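Orport hand gripper – notes from our open day

We ran the Orport at our Demness open day in May and I'm still getting emails, so I've put the usual answers on this page. It's a gripper you hold and steer yourself, with black textured finger pads on either side. We set the table with a white sheet, a cream ceramic cup and a glue stick, then let people have a go.

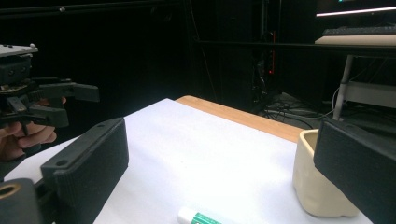 Kazue Hattori took the first group through it and was far more patient than I'd have been! Most people squeezed too hard to begin with – the pads have plenty of bite, so a light grip will do. Sota Nagano liked the handle but asked for a longer cable, and we're looking at that for the next batch. 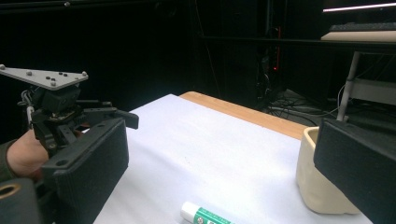
Spare pads are sold in pairs and fit every Orport we've made. The gripper on its own is part number 3979, and there's a 90 day return period if the colour of the case bothers you (it did bother one bloke). To book a demo at Demness, ask for Szu-yu Chiang at the front counter.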